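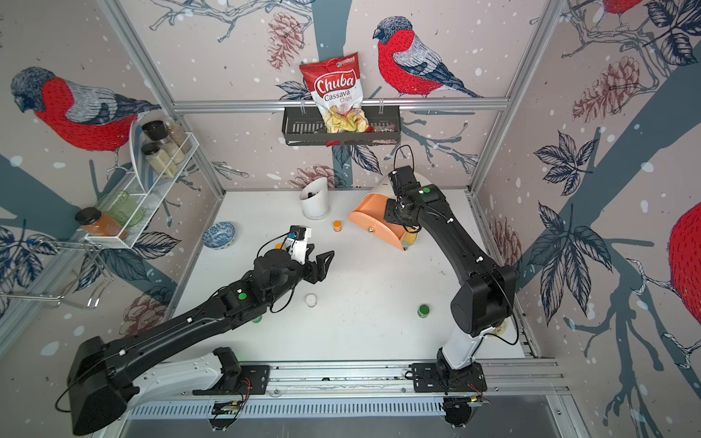
Off the Counter: Wall Storage in Small Kitchens
Text and photos: Ingeborg Auer

Everyone selling wall storage makes the same promise. Hang it up and you get your counter back. I have been hearing that for 10 years, and in most of the kitchens I visit the counter fills up again within a month, only now there is a wall to dust as well. So I went looking at what people hang up and whether I would bother doing the same. I am still not sold on most of it.

A few of the rooms are rentals, where drilling is a touchy subject. Prices are what the owners remember paying.

Birds and cassava chips
I expected to hate the wallpaper. Red-breasted birds, pinecones and snow are a lot to live with in June. It grew on me a little, though I still think a busy pattern and open storage fight each other, and the pattern was there first. The bag of Chuba chips in the black wall basket is almost the same red as the birds.

Spices in the open
White wire rack, glass jars, and not a label I could read from where I stood. Anyone who cooks there every day may know which pale jarful is which. I wouldn't. I also keep my spices in a dark cupboard, and I have yet to hear a good argument for doing otherwise.

The Grellance rail
A long steel rail with seven hooks, over a sink in a third-floor apartment. Four of the hooks hold other hooks. The owner says she is "still figuring it out," and she has had it since last spring.

Pegboard, Suvano
Painted dark green and very handsome at 8 in the morning with the sun on it. The pegs come out with the pans. I lifted off one skillet and got two pegs on my foot, so my opinion may be colored by that.

Magnetic strip, no brand
The cheapest thing I saw and the one I would buy. Five knives and a pair of scissors. It was glued up on a Thursday and the tape was left overnight before anything went on it. Check your knives first, as ceramic ones won't stick.

Corner shelves by Tahiri
Up to 88 pounds, according to the box. That figure assumes solid masonry and the right anchors, and the wall behind them was drywall. They were holding two mugs and a fern.

The full Sturkance system
Uprights, bars, baskets, a paper towel arm, and a little tray whose purpose we couldn't agree on. The bill came to $2,740 with installation. It is well made, and everything clicks in where it should. For $263 the same family had already bought a used cabinet for the hallway, and that is where the food is.

Inside of a cupboard door
Three narrow racks for pot lids, hung by the owner's father with wood screws. The door closes if you lean on it.

My own kitchen
One hook, one apron. There was a basket until I noticed I was keeping unopened mail in it.

Reader photos are welcome, especially from people who have lived with their setup for more than a year. Please send the kitchen as it looks on an ordinary evening, with the mugs left out.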